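Can a two-finger gripper run a microwave yet?
Home and Workshop Automation > Manipulation

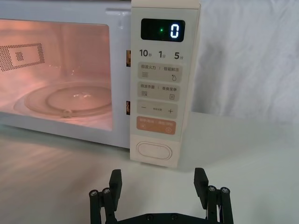 Original post

funville_bench
Posted October 27, 2022
I keep seeing claims that kitchen chores are nearly solved. My view is that the microwave is a fair test and that most setups would fail it. The job has four stages: press the oval release, swing the door, place the dish on the turntable, close up and start. The first is a plain push. The last needs a flat touch button, which gives the gripper no travel to feel. Has anyone got all four to run without a person stepping in?

Replies

Giáp
All four, yes, but not reliably. Over 200 runs the release button was fine. The door was the weak stage. It springs open a little, and if the fingers are still in front of it they block the swing. We now back off before looking for the edge.

nalonthorpe_maint
I don't agree that this is a fair test. A microwave is built for human fingers and human eyes. At Nalonthorpe we load parts washers by machine, 1,105 baskets last month, and it works because the basket was designed for the loader. Change the appliance and the problem goes away.

funville_bench
People won't change the appliance. They have the one they have.

nalonthorpe_maint
Then they can press the button themselves. It takes a second.

Bredico_user
The labels matter too. On that panel the quick times are 10秒, 1分 and 5分, and two of the buttons carry a pair of functions each, power with defrost and sterilise with menu. A policy trained on one panel learns positions, and on the next model it will press the wrong thing with full confidence.

Giáp
Agreed on positions. We moved the oven 10 mm and the success rate on the start button halved. The release didn't care, being much larger.

kettle_and_cam
What did you use as the success signal for start? Interior lamp?

Giáp
No, the lamp on ours also comes on with the door open. We read the display and check that it is counting down.

nalonthorpe_maint
So a camera, an arm and around 2,000 demonstrations to warm some soup.

funville_bench
Fewer than that, if the door stage is scripted. I'll post my numbers in November.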